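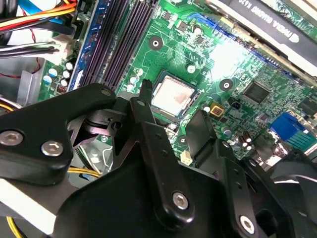
Bench inspection, desktop machines
Site: Garkel, back workshop
Checked by: Ifigeneia Karamanlidis
Date: 18 October 2020

Mains lead out before the case is opened: Yes. Iason Fragkou wishes it noted that he always does this. Noted.

Wrist strap worn and clipped to something metal: Yes, second attempt. The first was clipped to a cardigan.

Memory removed and bagged: All four slots clear. The bag needs a label, and "bits" is not a label.

Cooler off: Yes. Processor still in its socket.

Old thermal paste cleaned off: Fail. There is a pinkish-orange smear on the processor lid. Faint, but so is my patience. Lint-free cloth, please, and leave the tea towel in the kitchen.

Mounting holes clear: Pass.

Screws in the tray: 3 in the tray, 2 in a mug. The mug is to be retired.

Drinks 60 cm from any open case: Fail. See mug.

Recheck once the paste is dealt with. Wálter Muñoz to sign, in ink this time.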